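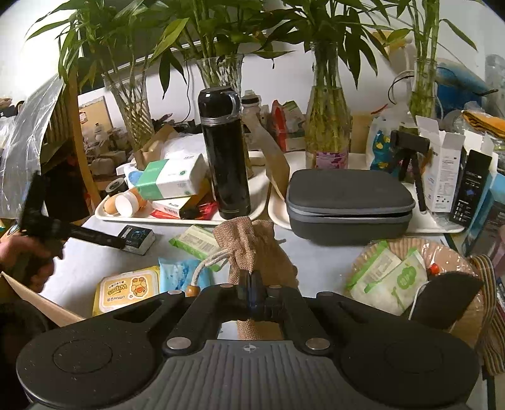 Préhenseur portatif v3, doigts refermés sur la pochette en toile de jute.

Préhenseur portatif à deux doigts : dérive de l'ouverture sur objets mous
Forum Atelier > Préhension et actionneurs

jusik_m
Posté le 18 juin 2022

Suite du fil de février, que je laisse fermé parce que la mécanique a changé. Rappel de la configuration : corps central nervuré, deux doigts boulonnés, liaison par crémaillère, caméra fixée au-dessus. Pas de motorisation sur cette version, c'est l'outil de démonstration. Le bras recevra plus tard les mêmes doigts.

Le problème : la mesure d'ouverture dérive sur les objets déformables. À vide, doigts en butée, le codeur donne 361 points. Sur la pochette en toile, je lis 762 à la première prise, puis une valeur plus haute à chaque reprise, sans avoir touché à l'objet. Sur l'étui rigide à fermeture éclair, dans le plateau de droite, rien de tel, la lecture est stable.

J'ai vérifié le serrage des boulons et l'alimentation du codeur. Je cherche une piste avant de redémonter la crémaillère.

dretlow
Jeu dans la crémaillère. Avec un objet rigide l'effort est franc et le jeu est rattrapé toujours du même côté. Avec de la toile froncée, l'effort remonte lentement et tu t'arrêtes n'importe où dans le jeu. Mets un ressort de précharge et refais la série.

Malik
Pas d'accord avec dretlow. Un jeu donnerait une dispersion autour d'une moyenne. Une valeur qui monte à chaque prise, c'est une dérive. Je regarderais d'abord la flexion des doigts. Imprimés en quoi, quel remplissage ?

jusik_m
PETG, quatre périmètres, remplissage gyroïde à 40 %. Fluage possible, mais je relâche entre deux prises et la valeur à vide revient à 361.

Malik
Si le zéro revient, le fluage permanent est exclu. Reste l'objet. Une pochette à cordon se tasse et se réoriente entre deux prises. Tu mesures peut-être simplement une épaisseur qui change.

dretlow
Une toile qui se tasse devrait donner une ouverture plus faible, pas plus grande. Sauf si le codeur compte à l'envers.

jusik_m
Il compte bien à l'envers, j'aurais dû le préciser. Les points augmentent quand les doigts se ferment. Pleine échelle à 2132.

dretlow
Alors l'hypothèse de Malik tient mieux que la mienne. Je maintiens le ressort de précharge, il te servira de toute façon une fois sur le bras.

Shabnam Yousafzai
Deux remarques.

La première sur la méthode. Le cordon blanc avec sa perle en bois pend du côté du doigt gauche. Si la perle passe entre le doigt et la toile pendant une prise, la lecture ne vaut plus rien. Rentrez le cordon ou scotchez-le pour toute la série de mesures.

La seconde sur le plan de travail. Pour étalonner, je dégagerais la table. Entre les plateaux, les lingettes, les boîtes et les feuilles de bambou au fond, un suivi visuel a de quoi s'accrocher partout, et les emballages transparents donnent des reflets.

jusik_m
Pour le cordon, d'accord, je refais la série avec. Pour la table, non. L'encombrement est voulu, l'outil doit servir à trier ce genre de fatras et je ne veux pas d'un étalonnage qui ne marche que sur un plan nu.

Shabnam Yousafzai
Étalonner et valider sont deux opérations distinctes. Plan nu pour la première, fatras pour la seconde. Sinon vous ne saurez pas d'où vient l'erreur.

drotby
Même avis que Shabnam. Pour la partie codeur, prends des cales rigides, cinq ou six épaisseurs, et trace les points en fonction de la cote. J'ai fait ça sur ma pince l'hiver dernier, la courbe n'était pas droite en fin de course, à partir de 1990 points environ. En dessous, régression linéaire sans problème.

jusik_m
Série refaite, cordon scotché. Première prise à 762, la suite monte encore, nettement moins vite, puis se stabilise. En secouant la pochette pour lui rendre son volume, je retombe près de la valeur de départ. C'est donc en grande partie la toile.

Cales en cours d'impression. Je ferai l'étalonnage sur plan nu.

Malik
Imprimées, les cales ? Prends des chutes d'alu et mesure-les au pied à coulisse.

jusik_m
J'ai du plat de 5 et de 8. Je complète avec ça et je poste la courbe.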